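Collecting Hand-Held Gripper Examples for Cloth Handling
Project report, Emilian Vlad and Gediminas Ķēniņš. Supervisor: Valdis Šimkus
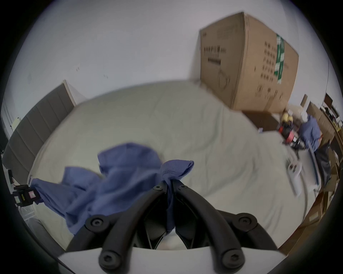
1. Aim of the work

Our project, which we named Trarby, studies how a robot arm can learn to pick up and fold soft things at home. The learning part was written by last year's group under the name Hokelau, and we use it without changes. Our task was to gather the examples. We wanted them to come from normal rooms, because the earlier set was made on one laboratory table and the model had seen only that table.

2. Method

A person holds the gripper in the hand and does the task as the robot should do it. The camera sits on the gripper and looks over the fingers, so the recording has the same view that the arm will have later. One example is one full task, from the first approach until the fingers open again.

We worked with towels and clothes on beds. Before each example the cloth was dropped from shoulder height and we did not arrange it. We had two rules for the operator. The first rule is to pinch only with the tips of the fingers. The second rule is to keep the other hand away from the cloth, also when the fold goes wrong.

We did not clean the rooms before recording. In January we made a short test in a tidy room, and the model trained on it became confused when any box or bag was near the bed.

3. Amount of data

We recorded 900 examples in 14 rooms. From these we removed 100. Most of the removed ones had a fault in the position tracking, usually when the operator turned the wrist very fast or came too close to a plain white wall. The tracking needs points to follow, and such a wall gives it almost nothing. In 11 examples the cloth covered the lens for a long time. We discussed whether to keep these, and at the end we took them out also.

4. Difficulties

The hardest thing was the speed. A person folds a towel quickly and does not think about it, but the arm cannot follow such movement. Tõnu Sakalauskas, who recorded the most, suggested to count slowly during each lift. This helped, although his first examples are still visibly faster than the later ones.

Thick hems were another problem. When the fingers close on a hem, the grip is strong, but the operator often takes two layers and sees it only after lifting. We kept these examples when the operator put the cloth down and tried again - we think the arm should also learn how to correct itself.

5. Next steps

Ojārs Kairys will train the model on the 800 remaining examples and test it on the arm. We would like to add bed sheets, but for them one gripper is probably not enough.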